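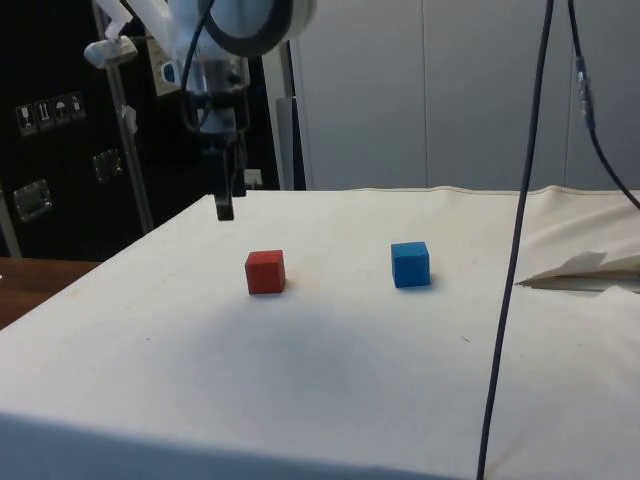
Colored cubes are small wooden blocks, usually painted one color each, used for stacking, sorting, counting and pattern making. They are among the simplest toys ever made, and among the most satisfying! A pair in red and blue is enough for a first game, and a big set can keep a whole classroom busy through a rainy afternoon.

Shape and finish

A cube has six equal square faces, so it sits the same way whichever side it lands on. Makers generally soften the edges and corners with sandpaper before painting, which is kinder to small hands and helps the paint last. Very sharp edges look handsome on a shelf but tend to chip. Under a lamp or near a window, the top of a painted cube often looks lighter than its front, a lovely effect that art teachers use for first lessons in shading.

The Clatdale set

The best-loved regional version comes from Clatdale, where the toy maker Ho-yin Kwok began turning beech offcuts into blocks for the village school. His full set had 32 cubes in a lidded tray, and a smaller bag was sold at the January fair in neighboring Riddale. Collectors are wonderfully fussy about the early reds, which are a shade warmer than the later ones. The museum at Durnanness holds 839 of his cubes, most of them still bright.

Play and teaching

Pui-shan Chuang's handbook for nursery teachers lists 71 games for colored cubes, several of them needing just a red one and a blue one. Children can swap them, hide one under a cup, or slide them together and apart while learning "near" and "far." A plain cloth over the table makes the colors stand out and quiets the clatter of falling towers.

Care

Painted cubes should be wiped with a damp cloth and dried right away. Soaking swells the wood and lifts the paint.

See also: Building blocks, Counting rods, Ng tray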